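Wekdale Shared Workshop, robot arm group
Minutes of the meeting held on Sunday, January 18, 2026

Present: Jeptoo Koech (chair), Povilas Uibo, Yuzuki Sakai, Dace Dzene (minutes)
Apologies: Deividas Jõgi. He sent his notes on the wiring by e-mail and they were read out under item 3.

1. Minutes of the previous meeting

Accepted with one correction. Povilas did not promise to make a new base plate, he promised to ask for the price of one. The price is still not known.

2. State of the arm

The arm (we continue to call it Flalta, although Yuzuki would like a different name) can now hold its position with all joints powered. The shoulder still sinks a little when the arm is stretched out completely. Povilas thinks the belt is too loose. Jeptoo thinks the motor is too weak and that we should stop tightening the belt before it breaks. It was agreed to measure first. Povilas will hang a weight on the arm at full length and write down how much it sinks after 13 minutes, once with the belt as it is and once with the belt one tooth tighter.

The elbow joint was printed again with thicker walls. It fits well. The old one is kept in the box under the bench, please do not throw it away, we need the bearing from it.

3. Wiring

Deividas writes that the cable to the wrist is too short by one hand's width and that it pulls on the connector when the wrist turns to the left. He asks for permission to buy a longer cable from Šimkus and not to extend the old one. Agreed. He also asks that whoever used his crimping tool puts it back in its case. Nobody present remembered using it.

The emergency stop works, but the button is mounted behind the power supply and one must reach over the arm to press it. Jeptoo said that this is not acceptable and the arm will not be switched on again until the button is moved to the front. All agreed. Yuzuki will do it.

4. Gripper

The discussion was long. The Borus gripper came with hard fingers, which are good for wooden blocks and bad for everything else. Yuzuki made soft pads from silicone and tried 90 grips on a sheet of paper, of which 57 were successful. In most of the others the pad slid over the paper and did not lift it.

Povilas proposed a small suction cup instead. Yuzuki answered that suction will not help with a crumpled sheet or with cloth, and this is what we want the arm to do in the end. It was decided to stay with the pads until July and to try a rougher surface on them.

5. Which task to learn first

We still had no agreement on the first real task. Jeptoo wants something with a clear end, so that we can say yes or no. Two were considered: folding a sheet of paper, and working at the small drawer of the desk organiser. Both are easy for a person and we should look carefully at what the hands do before we write any motion for the arm.
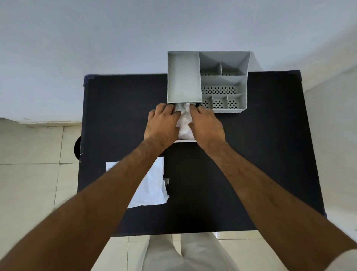
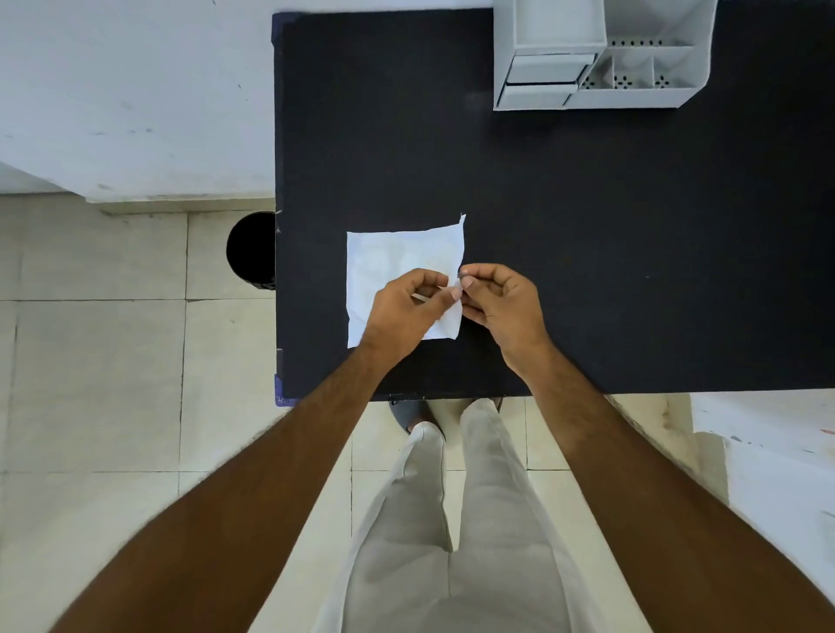

First picture: both hands at the open drawer. Second picture: the sheet of paper on the black table top, held between the fingertips of both hands.

Dace noted that in both tasks we naturally use two hands, and we have one arm. Povilas said the paper could be held with a clamp on one side. For the drawer he sees less difficulty, provided that the organiser is fixed so it cannot move. Yuzuki prefers the paper, as it is also the better test for her pads.

Decision: paper first, with a clamp, one fold only. The drawer comes second. Opening and closing it will be treated as a separate task from taking something out.

6. Money

There are 84 euros left in the group's box. The cable will be paid from this. The price of the base plate must be known before we buy anything else.

7. Other matters

The other users of the workshop asked us to keep the noise lower in the evening. We will not run the compressor after supper time.

Yuzuki asked if her brother may come and look at the arm. Yes, but only while it is switched off.

Tasks until the next meeting:
Povilas - weight test of the shoulder, price of the base plate, clamp for the paper
Deividas - longer wrist cable
Yuzuki - move the emergency stop, new pads with rougher surface
Jeptoo - write down what counts as a successful fold
Dace - send these minutes to all

The date of the next meeting will be agreed by e-mail when Deividas is back.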